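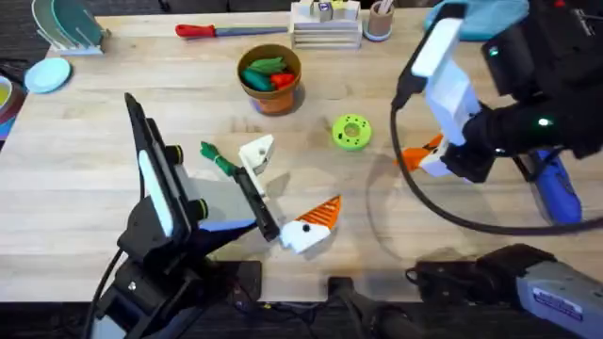 Can students map the night sky brightness of a whole town in one term?

With two handheld meters, a bicycle each and enough patience for the weather, they can, as long as the town is small and the route is planned in advance.

How Dark Is Edirano? Student project report, astronomy elective

Background

Everybody in our class had seen photos of the Milky Way, and hardly anybody had seen the real thing. From the school parking lot you can pick out Orion, the Big Dipper, a planet or two and then a sort of gray-orange soup. Our question was simple: is it like that all over Edirano, or are there places a short ride away where the sky is still properly dark? We expected the middle of town to be brighter than the edges. We wanted to know how much brighter, and how quickly it changes as you leave.

There was also a practical side. The astronomy group, Tedia, holds public viewing evenings at the Wuyts field behind the sports hall. The field was picked years ago because it has parking. If a darker spot existed within cycling distance, the group wanted to hear about it.

What we measured

A sky quality meter looks like a garage door opener with a tiny window in one end. You point the window straight up, press a button, wait a moment and read off a number. The unit is magnitudes per square arcsecond, a mouthful that we ended up calling "mags" (sorry to our physics teacher). The important thing is that it runs backward: a bigger number means a darker sky. We got this the wrong way around on our very first evening and went home thinking the gas station was the best observing site in the county!

We also did a naked-eye estimate at each site, writing down the faintest star we could see in a chosen constellation and looking it up on a chart later. The eye estimate depends on who is looking and how long they have been out in the dark, so we used it mainly as a check on the meter.
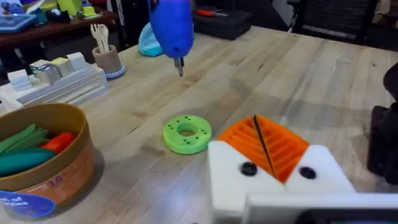 Streetlights were the biggest headache when choosing sites. A meter pointed straight up should mostly see the sky overhead, but it has a wide field of view, and a lamp close by can creep in at the side. What matters is the shape of the light coming out. A well-shielded lamp sends nearly everything down onto the road, while an old globe lamp sends it everywhere. The ones we came to dislike most are tilted floodlights on walls, which spread their light upward and outward much like the orange slats in the picture, opening into a V from a narrow bottom. We found one of these at the Roreo warehouse, and the glow above it was visible well down the road. Our rule became that no lamp could be in direct view from a measuring spot, even if that meant standing behind a hedge.

Sites and route

We settled on 16 sites. They run in a rough line from the market square, past the school and the Roreo warehouse, out to the Wuyts field, and then along the canal to the farmland. A few extra sites sit off to the sides so that we could see whether the line was typical. Each one has a fixed landmark to stand next to, such as a bench or a gate, so that both teams would measure from the same place.

Doing the whole route with one meter took too long. The sky gets darker during the evening as shops close and people turn off their lights, so the last reading could not be compared fairly with the first. Rianne Brouwer suggested splitting up, with one pair starting in the square and the other starting at the far end and both meeting at the field. This worked really well. It also gave us a shared site where both meters were read side by side every time.

The two meters did not agree perfectly, by the way. One always read slightly darker than the other. Once we had a few side-by-side readings we could work out the difference and correct for it, and after that the two halves of the map fit together nicely.
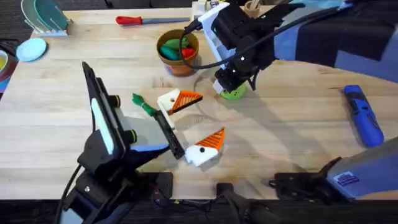
Figure 3. Round green disc with small holes on the wooden tabletop, directly beneath the gripper tip.

Weather and the Moon

We had planned a nice tidy schedule and the weather ate it. Clouds are a problem in two ways. They hide the stars, of course, but over a town they also reflect the light back down, so a cloudy sky in the center can be much brighter than a clear one. Out in the country it can go the other way, with clouds making the sky darker than normal by blocking the starlight. We would love to do a separate project on this, because the few cloudy readings we took by accident were some of the most interesting of all.

The Moon was the other thing. Near full Moon the whole sky lights up and the difference between town and farmland shrinks to very little. We left out all evenings when the Moon was above the horizon. Between that and the clouds, we went out on 13 evenings altogether, several of which ended early with everyone eating fries under the bus shelter.

After throwing out the cloudy readings and the ones where we had forgotten to write down the time, we were left with 78 good ones. They are not spread evenly. The sites near the school have plenty, since it was easy to stop there on the way home, and the farmland sites have fewer. December was by far our best month. It was cold, clear and dark early enough that we could be finished before supper.

Results

The market square was the brightest place, as expected. The farmland at the far end of the canal was the darkest, by almost 2 magnitudes. That may not sound like much, but magnitudes are a strange scale – each step is a factor of roughly two and a half – so the sky over the square is about six times as bright.

What surprised us was the shape of the change in between. We had imagined a smooth slope. Our plot shows a fairly flat stretch through the town, a small bump toward the bright side at the warehouse, and then a quick drop once you pass the last row of houses on the canal path.
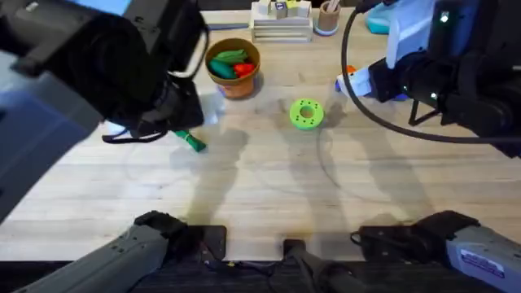

After that drop the line levels off again, and riding farther out gains you very little. We think this is because the glow from the next town over starts to matter there. On the clearest evenings you could see it as a pale dome low in the east, and the farmland sites on that side came out brighter than the ones to the west, even though they are farther from our own streetlights.

The naked-eye estimates tell the same story with more scatter. In the square most of us could see only the main stars of Cassiopeia. From the canal path we could follow the Milky Way right through it, faint but definitely there, and there was a good deal of shouting the first time somebody spotted the Andromeda galaxy without binoculars.

The Wuyts field came out in the middle of the table. It is better than the school and clearly worse than the canal path, mostly thanks to the warehouse. There is a grassy spot by the second lock that would be just about perfect for viewing evenings, except that there is nowhere to park.

Things that went wrong

Our batteries did not like the cold. One meter started giving no reading at all until it had spent some time inside a glove, and after that we carried spares in an inside pocket. We also learned to use red flashlights only, and to switch off phone screens well before making an eye estimate. A few early estimates are far too low because someone had just been checking the map.

We did not record humidity, and we should have. Misty air scatters light, and two of our evenings look brighter everywhere for no reason we can find in the notes.

What comes next

Tedia has asked for a copy of the map and will try one evening at the lock in spring, with people walking in from the field and the telescopes brought over on a cart. Rianne has written to the warehouse to ask whether the wall floodlight could be tilted down, and has not had a reply yet. The meters stay with the school, so next year's class can repeat the same sites. The list of landmarks is in the back of the logbook, along with the correction between the two meters.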